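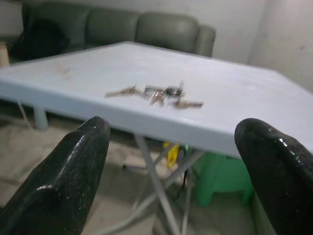 Four keys on one ring, Skeltthorpe workshop.

SKELTTHORPE, Sep 2, 2023 - Hi, it's Josefina Alarcón from Zarkby, and I get to share our news! Our Key Corner project is open for sign-ups. We'll come to your shared workshop, garage or back room and help you sort out where the keys live. I've spent far too much of my life patting down coat pockets, so I'm pretty excited about this one.

We started at the Skeltthorpe workshop with a table by a plain gray wall. Keys get dropped on the table, little things land next to them (clear plastic rings are the worst, they vanish on a pale top), and then somebody's late for the bus.

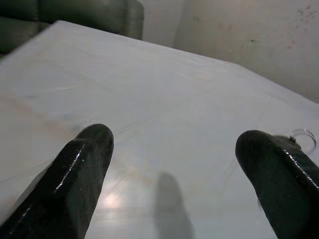

What you get

One visit, a row of hooks at a height your group picks, and a tag for every set. We have room for 34 workshops this fall, and a visit takes 2 hours. Kayode Idahosa is handling bookings, and he'd love to hear from the Briggs side of town - we've had hardly any calls from over there.

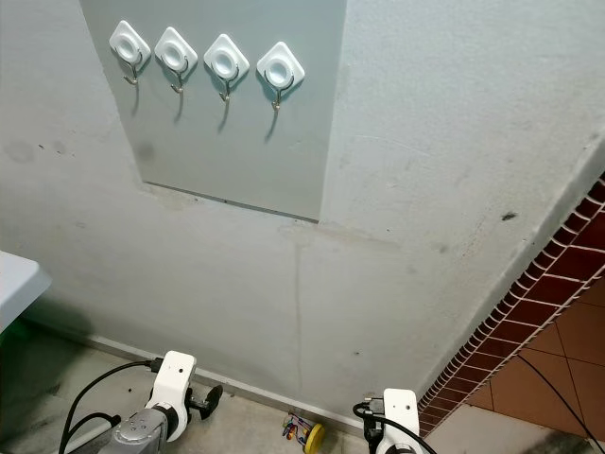
Do we need to drill into the wall?
Stick-on hooks are fine for ordinary house keys. Wipe the spot first and leave them overnight before you hang anything.

Sign-ups close when the list is full, so please call the Zarkby front desk soon. 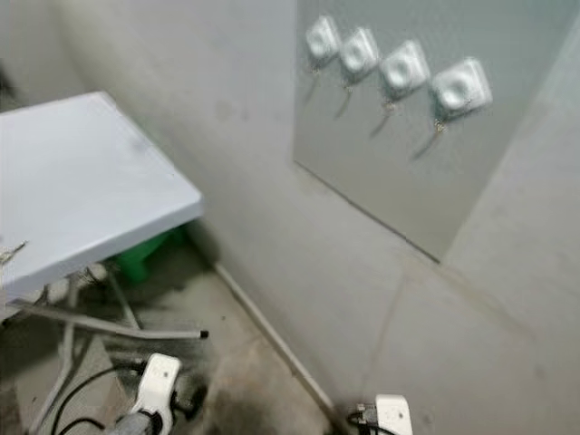

Nneka Nwankwo told me she'd put the hooks nearer the door, and that she wants her bike key on a ring of its own.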